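Leire Garrido learned most of her songs from the radio in her grandmother's kitchen, and she still sings them in the keys she heard them in, even when the keys don't suit her.

"I should transpose more," she says. "My teacher told me that for years. But if I move 'the boat song' down a step it sounds like somebody else's tune."

Garrido has sung light opera and old dance-band ballads for 22 years, mostly in small halls and hotel lounges. Her new record, Mernora, came out in April. It has eleven tracks, 3 of them waltzes, and was made with a quartet led by the pianist Howard Haslam. The first pressing was 600 copies.

She trained as a lyric soprano and expected to stay in the opera chorus. She spent four seasons there, then took a summer job filling in with a dance orchestra whose regular singer had lost her voice.

"I was terrible for two weeks," she says. "I sang everything as if there were a balcony to reach. The bandleader put the microphone in front of me and told me to talk. So I talked, on pitch, and that was the start of it."

She has kept both sides of her singing going. Mernora opens with an operetta aria sung almost straight and goes directly into a foxtrot, "Flolley," that she takes very quietly. The arrangement leaves out the drums until the second chorus. Haslam wanted them out altogether.

"We argued over that for a whole afternoon," she says. "He was right about the verse. I was right about the chorus."
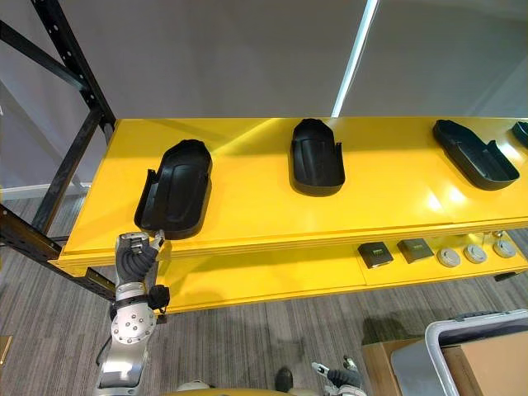
Haslam remembers the argument as shorter, and says the bigger disagreement was over tempo. He wanted the waltzes slower than she did. "Leire breathes in odd places," he says. "If you slow her down she finds better ones. She didn't like hearing that."

They recorded with the whole group in one room and kept whole takes where they could. "Grasis," the longest track, is the fourth take, with a wrong note in the left hand near the end that Haslam asked to fix. Garrido wouldn't let him.

Old recordings still take up most of her listening. She prefers singers who had to get a song onto one side of a 78 and so left out the slow introductions. She is less fond of the heavy vibrato that was common then, and used to sing that way herself – there are tapes, which she keeps in a drawer.

She doesn't mind when listeners call the music old-fashioned.

"It is old," she says. "Some of it was old when my grandmother sang it. People still come up and ask for the words."

She will sing most of the record this fall with the same quartet, plus two songs that were left off. One is a tango called "Deschamps." The other has no title yet, and she is still changing the second verse.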